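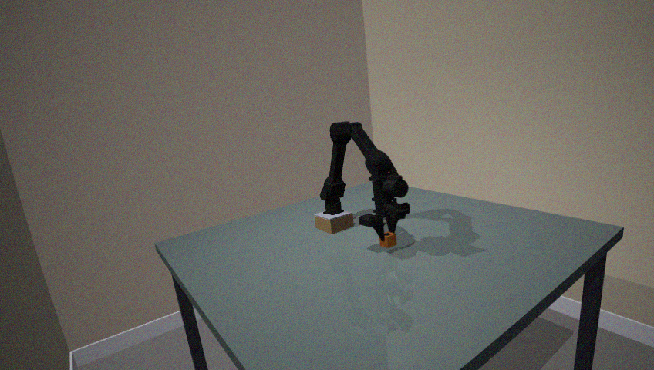 The Memer lab opened its doors on January 10, 2025, and I spent most of the afternoon in the teleoperation room on the second floor. Rostislav Kuruc runs it. Visitors sat at a desk with a hand controller and steered a simulated arm on the monitor, trying to pick up an orange cube from the table.

It is harder than it sounds. Judging depth on a flat screen took me several tries, and I kept closing the gripper too high. Kuruc told me to watch the shadow on the tabletop — good advice.

Every clean run gets saved. They had 425 at lunchtime and want 500 before they train on them. Bad runs are kept in a separate folder.

Downstairs, Ľubica Říha was guiding a real arm by hand, which I found much easier. The next open day is in July. Parking is behind the Skalla building.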